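Household items wanted for Grurside swap shelf

July 29, 2023

The swap shelf at Grurside library has reopened after being closed since January, and residents are being asked to look through their drawers for small household items that still have some use in them.

Paintbrushes, torches, rulers, kitchen tools and other odds and ends can be handed in at the front desk during opening hours. Everything is sorted in large open bins before it goes out on the shelf, and anyone with a Grurside or Vurcombe library card can take up to 3 items per visit. 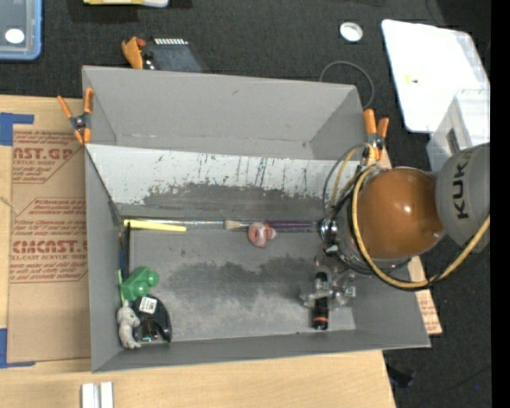
A paintbrush with a purple handle among the small items in a grey sorting bin.

The shelf was set up last year and passed on 413 items before it closed for repairs to the side room. Anouk Jansen, who runs the scheme, said painting and decorating items went fastest.

"People need a brush for one windowsill and don't want to buy a whole set," she said. "Torches are popular too – we'd take as many as we can get."

Batteries should be taken out before items are handed in. Knives, glassware, opened tins of paint and anything with a mains plug cannot be accepted. Brushes should be washed and dried, and sets of small parts should be tied together or put in a bag with a label.

The library has 70 spare cloth bags for people who have a lot to bring – ask at the desk. Larger items such as chairs and shelving should still go to the Tan Road reuse centre.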